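Pristville library to keep Saturday-style hours through winter after grant comes in

PRISTVILLE - The Karaki Street branch library will stay open until 8 p.m. through the winter after the town council voted to accept a grant covering the extra staff time.

The branch had been due to go back to a 5 p.m. closing at the end of September. Evening hours were brought in last year as a trial, and the money for them was running out.
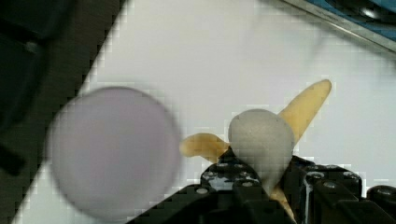

Branch manager Siham Jaber told the council that 1,084 people signed in at the front desk after 5 p.m. during the trial. Most were high school students and parents with small children, she said.

"We have families who can't get here before six," Jaber said. "If we close at five they don't come at all."

The grant is from the Drutberg Fund, which pays for library and adult education projects in the county. It will cover two part-time desk workers and the extra heating. The town will pay for security and cleaning out of its regular budget, at a cost of some $3,000.

Council member Elie Twal voted against the plan. He said he supports the library but wanted to see a figure for next year before agreeing to anything.

"The grant ends and then we're back in this room," Twal said.
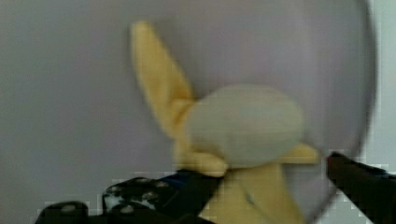 Jaber said she would bring a report on evening use to the council before the budget is drawn up. The desk will go on asking evening visitors to sign in.

The vote also clears the way for repairs to the back stairs, which have been closed to the public since a handrail came loose in the spring. Visitors have been using the elevator to reach the reading room. The work will take 3 weeks, and the elevator will stay in service the whole time.

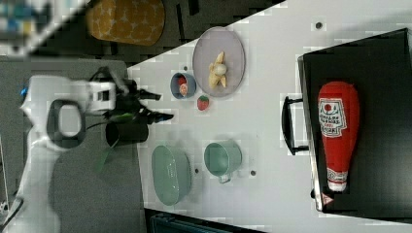
Pristville Record, No. 16, page 3

Parking was the other subject of the evening. Hussam Zoubi, who lives across from the branch, asked the council to mark the spaces on the north side of Karaki Street as residents only after 6 p.m. The council sent his request to the town engineer.

Dalal Rawashdeh, a parent of two, asked whether story time could be moved to the evening as well. Jaber said it could be tried once a month if enough people put their names down. A sheet is at the front desk. 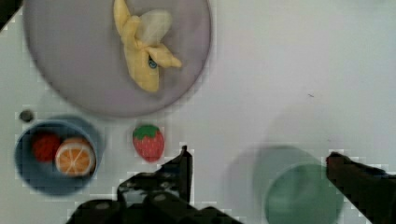
Late book returns will not change. The drop box by the side door is emptied each morning before opening, and books left overnight are counted as returned the day before. Holiday closings will be posted at the branch in November.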